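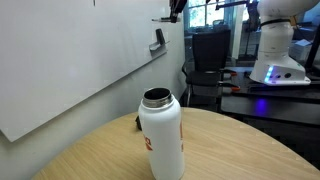

Subject: Re: [ollness-house] bottles, the round table, and the whiteboard again

Hi all,

Thank you for writing this up so kindly, and sorry to be slow in answering. I wanted to sit down with a cup of tea and do it properly, and then of course it was February and the tea kept going cold.

> Could we please talk about the water bottles in the small room.
> I use it most mornings and there is nearly always one standing
> on the round table with its top off. I don't mind sharing a table
> with a bottle, but I've got drawings out, and twice now I've had
> to move fast. Also, does anyone know whether the whiteboard is
> meant to be kept blank between bookings? I left notes up and
> they had gone when I came back.

On the bottles first. I'm a guilty party here, though the white insulated one with the orange-red printing on the side isn't mine (mine is the dented green thing from the Zokholm summer fair, which everybody has tripped over at least once). I do love these wide steel-rimmed ones. You can get ice in them, you can get a proper brush down inside, and they don't have that narrow neck where the old tea smell lives forever. But an open one has no business next to anybody's paper, and I'm happy to say so out loud and be held to it.

So could we try this for a while: if your bottle comes to the table, its lid comes too, and the lid goes back on between sips. If you've lost your lid, there's a box of spares on the shelf over the sink at Rebelo, the building across the yard, left over from when the running club cleared out its lockers. I went through it last week and most of them are screw tops for wide mouths. Take one home and try it. If it doesn't fit, bring it back, please, and don't put it in your coat pocket for a year like I did.

About the table itself – I feel protective of it, so forgive me. It's a nice pale top and it takes a ring very easily. A damp cloth and then a dry one, going with the grain, gets most things off if you catch them the same day. I used some of the Sumport oil soap on it before the holidays and it came up beautifully, but please don't use the spray from under the sink, which left a dull patch on the kitchen counter that I still look at every time I make toast. I'd also love it if we kept the top clear overnight. Small things get left behind, the little black sort especially, chargers and caps and whatnot, and they end up in the odds and ends drawer where I honestly couldn't tell you what half of them belong to. If you're missing something small, look there first.

Now the whiteboard. Yes, it's meant to be wiped at the end of each booking, and I'm so sorry about your notes! That rule is written down in the welcome sheet, but the welcome sheet is 21 pages long and I don't blame anyone for stopping at the part about parking. If you need something to stay up, write SAVE and your initials in the corner and it'll be left alone for 3 days. Take a picture of it with your phone as well, just to be safe. The glare from the window is bad if you stand straight on in the morning, so stand off to one side by the wall and it comes out much better.

Markers live in the metal tray under the board. When one dries out, throw it away, even if it has one last squeak in it. I bought a new pack and they're in the hall cupboard, second shelf, behind the paper towels.

One more thing while I have you. The door code for the small room has changed from 927 to 1227, and I know a few of you were standing in the hall on the old one. If you booked through the paper calendar you may not have had the message, so do pass it along to anyone you share with, only within the house.

I'm around most afternoons until four if anybody would like to go over any of this in person, and I'd be glad of help with the spare lids, since the box has a crack down one side and wants replacing. A shoebox would do, or one of those clear tubs if you have one going.

Warmly, and with my own lid on,
the Ollness bookings desk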